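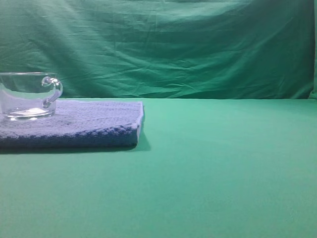
Buying Automation, session 2: reading a kit offer

Notes by Catríona Ó Néill, 5 January 2024

We take one offer apart today, the Bullero bench kit from Zovex. Bring the brochure, a pen and low expectations.

The offer: one arm, a two-finger gripper, a small wrist camera and a licence. List price 2837 euros. The brochure says "ready to work from the box", and then runs to 41 pages on setting up. Read page one last.

Glass is where the brochure goes quiet. Clear mugs take on the colour of whatever they stand on, and their edges come and go with the light. Leiva, the rival kit, says outright that it does not support transparent items, and I give it a mark for candour. Zovex says "most household objects" – a phrase you should underline twice.

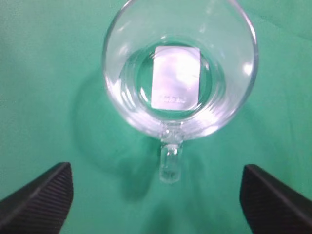 Fig. 1. Wrist view of a glass mug with water and a card in it. Fingers apart, handle between them.

Before the next session, write down:
- where you would grip the mug, and what the overhead view fails to tell you about the handle
- how the water changes the job
- whether a system that reads labels could do anything with the card as it appears in Fig. 1 (I couldn't)

On the licence: support covers 2000 hours of running time, and the clock counts hours switched on. An arm waiting politely for instructions is, for billing purposes, hard at work. Brametti resells the same kit with a longer warranty and a worse manual.

Reading: the Zovex terms of sale, all of them, including the small grey part. Next time, grippers and spare finger pads, which are sold separately.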